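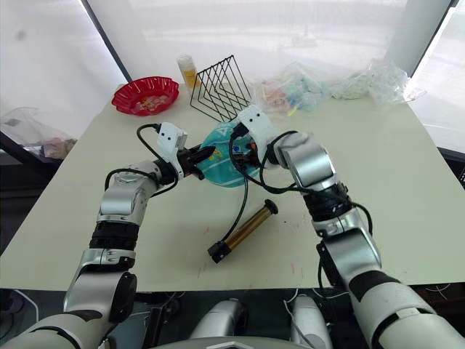

What is a retort pouch?

A retort pouch is a flexible food package made of several thin layers, which is filled, sealed and then heated under pressure so that the food inside can be kept for a long time without a refrigerator.

Name and use

The word "retort" refers to the closed pressure vessel in which the packages are heated. Retort pouches are used for ready meals, soups, sauces, cooked rice, fish and pet food. In many countries they have partly replaced the metal can. They are also common in camping food and in rations.

Construction

A typical pouch has three or four layers. The outer layer is polyester and carries the printing. The middle layer is often aluminum foil, and it stops light, oxygen and moisture. The inner layer is polypropylene, which touches the food and is melted to close the pouch. Pouches intended for the microwave oven have no foil and use a clear barrier film, usually with a shorter storage time.

There are two main shapes. The flat pouch is sealed on its sides and is often sold in a carton. The stand-up pouch has a folded bottom, called a gusset, that opens when the pouch is filled.

Processing

After filling, the air is removed and the top is sealed. The sealing area must be clean, as even a small piece of food in the seam can cause a leak. The pouches are then placed on trays and heated, normally above the boiling point of water. Because a pouch is thin, the heat reaches the middle faster than in a can of equal weight, and the food keeps more of its texture.

Regional production

In Mangundap the first pouches were filled with fish curry in portions of 200 grams. The Linik cannery at Candusitz changed one of its lines to pouches and fills 60 of them per minute, while its older line for cans reaches 80. Vesarari is known for a bean stew sold in the flat type.

Disadvantages

Pouches can be damaged by sharp objects, and filling is slower than with cans. The joined layers are difficult to separate, so most recycling systems do not accept them.

See also: Canning; Aseptic packaging; Vacuum packing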